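The arm has joined the cabling bench

Some of you have been asking what Orestis and I have been up to since July, so I said I'd write it up for the newsletter. We've been teaching a robot arm to plug in leads. That sounds daft until you've spent an afternoon with your wrist wedged in a rack, swearing at a connector!
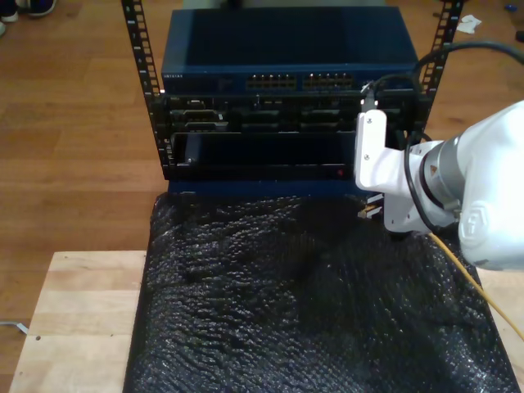

The arm holding a cable connector up to the practice rack.

I used to do 105 of these a shift at Joltham, and my thumbs still remember. The idea is that the arm takes over the dull repeat jobs and we do the routing, labelling and fault finding (the bits I like, so no complaints from me). Vendula has redrawn the rota so everyone on cabling gets a morning a week learning to set it up. No jobs are going, and she's put that in writing because I nagged her.

Is it quick? Not yet. I can still beat it, and Orestis keeps score on the whiteboard. What I hadn't expected is how fussy you become about your own habits once you have to explain them to a machine – which way up the clip goes, how far back you hold the plug, all that.

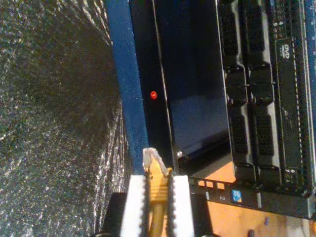
Want a go?

Come and find me at the bench after 2pm, any day. Bring your questions, and your grumbles too, as Vendula does want to hear them.

Zuzana Jelínek

More from the newsletter
Kiven stores move: what goes where
Iveta Trnka on 164 returned power supplies
Car park lights, again
Bořivoj Slanina's walking group needs a new route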